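**Penstead Robotics Class: Assessment of the Table Task**

**Orvokki Koskela** (05/05/2019)
Students are asked to confirm the order of objects for the assessed run. The course office proposes plate first, bottle second.

**Prikier**
Our group respectfully disagrees. The bottle should come first, as the right hand is already set up for it.

**Eetu Salminen**
I support the office. Last term's groups all began with the plate, and marks should be comparable.

**Prikier**
Last term's groups used one arm. We have two.

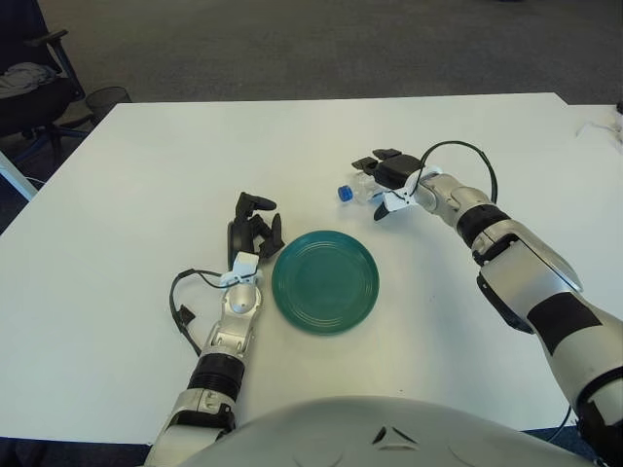 We therefore request that either order be accepted, provided it is declared beforehand. The limit of up to 400 seconds may stand.

**Orvokki Koskela**
Accepted for this assessment. The rule will be reviewed in September.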